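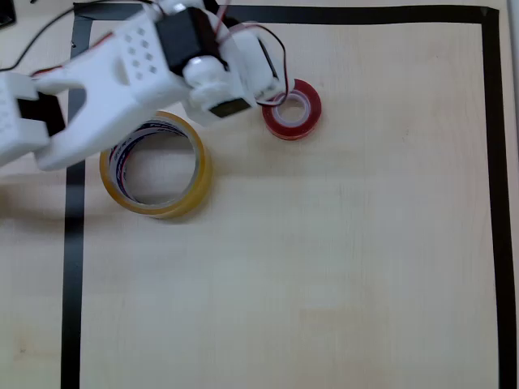

Latência na inferência, braço para em cima do rolo

opalma_gaete
Pessoal, ajuda. A política chega no rolo vermelho e congela. O log mostra 245 ms entre chunk e chunk, controle a 20 Hz. Treinei 80 episódios. Já troquei cabo, nada.

domingo.b
245 ms a 20 Hz são quase cinco passos sem comando. Inferência assíncrona, pede o próximo chunk antes de acabar o atual.

jaltside
Discordo — pra mim é dado. O rolo transparente engana a visão, a política fica em dúvida entre os dois. Grava mais com as posições trocadas.

domingo.b
dado não explica 245 ms né

jaltside
Não explica a latência, mas explica parar SEMPRE no mesmo lugar. Se fosse só latência travava no caminho todo.

opalma_gaete
trava um pouco no caminho tb, mas ali é pior. Chunk de 20 passos, esqueci de dizer

oriana_nz
Olha os episódios antes. Nos meus eu parava pra mirar antes de fechar a garra e o modelo aprendeu a pausa direitinho. Cortei os frames parados e melhorou bastante.

domingo.b
Pode ser. Mas faz o assíncrono primeiro, são dez minutos

opalma_gaete
ok, assincrono hoje, corto as pausas quinta. Posto o log depois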